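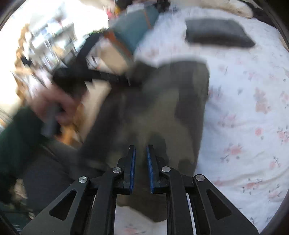

Open afternoon at Rillus

Members who signed up for the September visit to Rillus met at the Wundanano building at 2pm. The firm has been working on household robots for six years and its present project, Grillora, deals with clothes and bedding.

The first half of the afternoon was a talk. Grillora needs a large number of recordings of people doing ordinary jobs with a gripper held in the hand, and the robot arm is then trained on those. The set so far stands at 800 recordings, of which 401 are of garments on beds. The rest are kitchen jobs and tidying shelves.

After tea we saw the work itself. The hand-held gripper is black, with two fingers and a blue pad on the inside of each. The job was a dark olive-grey garment spread on a flowered sheet, with a bag and a pillow on the same bed. Staff told us that soft things are harder than cups or boxes, as cloth never lies the same way twice. Patterned sheets are used as well as plain ones so that the robot learns to tell the clothes from the bed.

Several members had a go. The grip is heavier than it looks and the wrist gets tired. Picking up one layer of cloth without the sheet underneath took most of us a few tries.

Questions ran on past 4pm, mainly on cost and on when such a robot might be on sale. Rillus would not give a date for either.

A second visit is planned, with 50 places. The Baldursdóttir room will be used for the talk, as it has step-free access. Please put your name on the list at the front desk.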